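Goltska Home Help > Living Rooms > Furniture

Coffee table is the wrong size, wrong height, or in the wrong spot. Which one?

Posted by tidewater_ned

I have a living room that people walk into and say "huh." It's one big tiled room with the sofa along the left side and a little sink cabinet on the back wall, left over from whatever the previous tenants were up to. The water dispenser stands next to that because that's where there was space for it. In the middle of all this is an oval coffee table in light wood with a shelf underneath and legs that stick out at an angle. It's called the Tilia and it came from Paltside, where it looked about a third smaller.

My complaint is hard to pin down. From the sofa I have to get half up to reach my drink. If I pull the table closer, everybody walking to the sink has to squeeze past the pouf. If I push it back, it sits in the room like something waiting for a bus. My wife's position is that the table is fine and the sofa is the problem. My position is that the sofa cost more.

Things I've tried: turning it ninety degrees (shins), shoving it against the wall (then it's a shelf), and putting a plant on it to make it look intentional. The plant has helped the most, which tells you where we are.

The floor is marble-look tile and I don't own a rug. I'd like to spend under 300 dollars, and I'd like to spend it once. Do I swap the table, get a rug, or learn to hold my cup?

Edited to add: there is now a reply from my wife further down. She disagrees with my measurements and also with my tone.

3 replies

gladys_in_the_den
Get a rug. Rug fixes it. I had the same thing and got a rug.

Viola Palumbo
I've moved more coffee tables than I've bought, and the number I keep coming back to is 16 to 18 inches between the front of the sofa cushion and the edge of the table. Measure from the cushion, because the arm will lie to you. If you have a throw blanket that hangs over the front, pin it back while you measure or you'll be measuring the blanket.

Height is next. The tabletop should be level with the seat or an inch or two lower. If yours is more than that below the seat, no amount of sliding around will make reaching for a drink pleasant, and you can stop blaming the floor plan.

Then the walkway. You want 30 inches for people to get by without turning sideways. Measure it with the pouf where it really lives. Poufs drift. In my house the pouf was the whole trouble and the table took the blame for two years. Try a week with the pouf at the end of the sofa and see if anyone still complains.

About the oval: it's the right shape for a room people cross. You've lost the corners, so keep it. The splayed legs do catch toes, though, so if you're going to turn it, walk your usual route in socks first and find out early.

As for a rug, yes, eventually. Go big enough that the front feet of the sofa sit on it. A small one under the table only, on tile, slides and makes the table look stranded on a raft. Put a grippy pad under it. I bought mine from Martinelli without the pad and went to the kitchen faster than I'd planned.

One last thing, clear the shelf underneath. Ours held 26 magazines and a phone charger for a phone we no longer had. It still made the table heavy enough that moving it was an event, so we didn't move it, so it stayed wrong.

ned_wife
I'm the wife. For the record it's a perfectly good table. The lower shelf has been his idea of storage since July, and he has never pushed in anything he could walk around. The sofa is on the left in both of these and you can judge the reach for yourselves. I left the plant on. 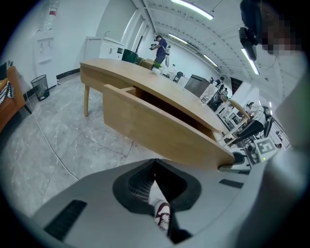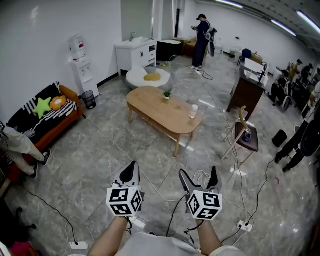

Gladys came back to say that she still votes rug, but that she'd move the pouf first, seeing as it's free. She also wanted it known that her own rug was a round one, which she regrets, and that an oval table on a round rug looks like an egg that has been dropped. Her advice is to tape the outline of the rug on the tile before ordering and leave the tape down over a weekend, long enough for everyone in the house to have an opinion about it.

tidewater_ned
Cushion to table is 27 inches. I'd been measuring from the arm. Pouf goes to the end of the sofa tonight, and I've been told to empty the shelf before I touch anything else.

1,161 people found this page helpful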